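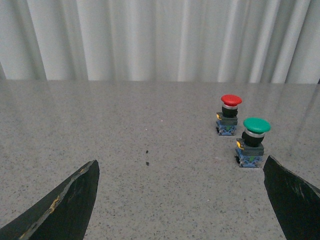 Collecting demonstrations for a button-pressing policy
Project report, Momurari group, Clemberg

1. Task
Our project is part of a course on robot learning. The aim is that the arm presses the push button which is named in the instruction, red or green. The two buttons are not fixed. They stand freely on the table on their blue contact blocks, and we move them before each demonstration. This makes the task harder than it first looks, as a push from the side can tip the button over.

2. Collection
We recorded the demonstrations by teleoperation in November. Each one starts with the gripper open and finishes when the cap has been pressed and released. The operator should press with the closed fingers, straight from above. In the first week we also allowed pressing with one finger, but these examples did not agree with the others and we took them out.

The camera at the wrist sees both fingertips during the whole movement. We hung a white curtain behind the table so that people walking past would not appear in the recordings. The grey speckled tabletop was already in the laboratory and we kept it.

In total we kept 900 demonstrations. We removed 166, mostly because a button fell or the operator stopped for too long above the cap.

3. Labels
The instruction text was written before the recording and not after it. We used the labelling tool Nakance, where one person marks the moment of contact and a second person checks it. In 55 demonstrations the two persons did not agree, and we decided these together.

4. Problems
For the first part of the collection the red button was nearly always placed farther from the gripper than the green one. The policy then learned the distance instead of the colour. We noticed this only when we exchanged the places in a test and the arm went to the wrong button. After this we used a printed list of positions from the Chamoun room, and both colours appear equally often in front.

5. Remaining work
The lighting was even during all recordings, so we cannot say how the policy behaves with strong shadows. We would also like to record with a third button.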